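The seed store at Kulkarni was a shipping container on blocks, with a vent cut in each end and a hygrometer hung from a nail. Chaimae Fawzy read the hygrometer at six every morning and wrote the figure in the register. She had done this since February, when the growers' association was granted its first seed allocation and the district office made her record keeper.

The allocation was 253 bags of cowpea, variety Lornis, for distribution to members under the age of thirty. Each bag was to be signed for. Each member was to plant within 13 days of signing, report germination, and return two bags of clean seed at harvest for every bag drawn. The terms were printed on the back of the form in small type. Most members signed without turning it over.

By the end of the dry weeks the register showed 247 bags out and 6 bags left. The container held none.

She moved the pallets and swept under them. She checked the tally marks against the signatures, then the signatures against the membership roll. All of them matched. She went back to the delivery note, which had been stamped at the Grikbridge depot and countersigned by a driver from Bastex, the haulage firm. The note said 253. It did not say who had counted.
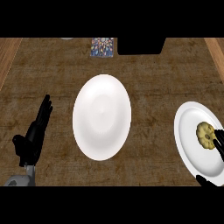 The district officer arrived before noon to close the season's accounts. He had allowed an hour for Kulkarni and said so. Chaimae put the register in front of him, open at the last page, on the brown table in the association office, with its dark grain and the lighter smudges worn into the top. He ran a pen down the column and stopped at the balance.

"Six in store," he said.

"Six on paper."

"Where are they?"

"I don't think they came."

He explained the procedure. A shortage found at delivery was charged to the carrier. A shortage found later was charged to the store. The carrier's liability ended when the note was signed, and the note carried her signature. The value of the bags would be deducted from the fertilizer credit for the next season, unless she could show a loss by moisture, rodents or theft, in which case there was a separate form.

She asked what happened if she reported rodents.

"You attach a photograph of the damage."

"There isn't any damage."

"Then it isn't rodents."

She turned the register around and showed him the germination reports. Plots had come up well on the river side and poorly on the ridge, where the soil was thin and the rain had been late. She had planned to give the last bags to the ridge members for replanting. Two of them had already cleared the rows. She had told them the seed was there, going by the register, and had found out otherwise with both of them standing behind her at the container door.

He read the reports for longer than she expected. Then he took a blank form from his case, wrote the date, 30 October 2019, and entered the shortage under "undetermined." It was a permitted entry. It delayed the deduction until the depot had answered a query, and the depot was slow with queries.

"Next time, count at the truck," he said.

"The truck came after dark."

"Count with a lamp."

He signed, tore off her copy and left for the next village. Chaimae filed the copy behind the delivery note. She ruled a line under the balance, struck out the 6, and wrote a zero beside it with her initials. Then she took the lamp down from the shelf, checked the oil, and walked over to the container to hang it next to the hygrometer.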